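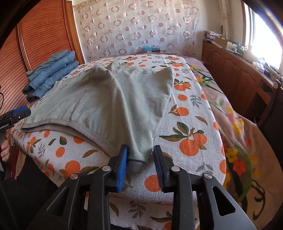 *Aarti Uniyal*

So I'm looking for people who fold laundry. That's pretty much the whole ask! I run the home side of Pastusari, a small clothing care studio, and in January I'm putting together a folding guide for regular households (beds piled with clothes, kids yelling, you know the setup). I want it built on how people really do it at home, on the bed, with their own stuff.

Jeans are easy, I've decided. They stack, they stay put, you can pile them up at the back of the bed and forget them. It's the soft cotton tops that get me. A light green one with a gray cuff and a gray hem will flop over on itself, one sleeve end goes its own way, and you're smoothing wrinkles forever. I'd love to see what you do with yours.

**What you'd be doing**

- Folding a normal load on your own bed, tops and pants mixed, in two sittings of 50 minutes each
- Talking with me or Costel Sima by phone afterward, mostly about sleeves
- Trying two of our folds and telling us if you hate them

**Who I'm after**

Anyone 16 or older (under 18, a parent has to sign). Fast folders, slow folders, people who roll everything. We have room for up to 41 households, and I'd really like a few left-handed folks this time, we were short on those before! You do need to live in or near Skorkham so we can drop off the paperwork.

**Pay**

You get a 50 dollar grocery card after the second sitting, plus a printed copy of the guide when it's done. Please don't buy anything or iron anything for this.

To sign up, leave a note for me at the Pastusari front desk with your name, your phone number and the one item you can't stand folding. Mornings before 11 are best if you want to catch me in person. Paraschiva Matei has the forms if I'm out.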